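4.3 Packing the Bag and Adjusting the Carry Strap

This section applies to the Dimamano shoulder bag, standard and long-strap versions. Complete the unpacking steps in section 4.2 before you begin. Allow enough floor space to lay the bag flat with the strap fully extended.

Packing

1. Set the bag on a flat surface with the closure facing up. Open the closure to its full width.

2. Remove the cardboard stiffener and the paper packet. The packet contains two spare sliders and the load card.

3. Place the heaviest items against the back panel, low in the main compartment. Flat items such as folders go in next, upright.

4. Fill the remaining space with soft items. Do not pack above the stitched line on the inside of the back panel.

5. Close the main compartment. If the closure does not meet without force, remove items until it does.

CAUTION: The rated load is 4 kg, including anything clipped to the outside. Exceeding the rated load can deform the slider and void the warranty.

Adjusting the strap

6. Turn the strap so that the smooth side faces your body. Check for twists along the full length, starting at the left anchor.

7. Hold the slider in one hand. With the other, pull the free end to shorten the strap or feed webbing back through the slider to lengthen it. The long-strap version adjusts to a maximum of 186 cm. The minimum on both versions is 63 cm.

8. Leave at least a hand's width of webbing past the slider.

9. Lift the bag by the strap, clear of the floor, and hold it still. The slack should fall in a single rounded loop. A loop that folds over on itself means the strap is still twisted at one anchor. Repeat step 6.

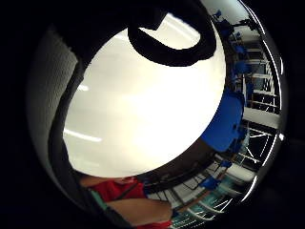 Figure 4-3. Black strap, rounded loop, seen against the ceiling.

10. Put the strap over your head and across the chest. For shoulder carry, place it on one shoulder only and shorten it until the top of the bag sits at the waist.

11. Walk a short distance and check the slider again. New webbing may slip slightly on first use. Readjust as needed.

NOTE: Adjust the strap over the clothing you normally wear with the bag. A setting made over a thin top will be too short over a winter coat.

CAUTION: On stairs and beside railings, hold the strap close to the body. A hanging loop can catch on posts, handles and the backs of seats.

Care of the strap

Wipe the webbing with a damp cloth. Do not machine wash. Do not apply oil or silicone spray to the slider; either will reduce its grip. Dry the strap flat, away from direct heat.

Inspect both anchors once a month. Replace the strap if the stitching is broken at any point or if the webbing has frayed at the slider. The strap is tested to 2,000 adjustment cycles. Replacement straps are supplied by Uvivus in the standard and long versions, and the version is printed on the load card.

For storage of the empty bag, see section 4.4.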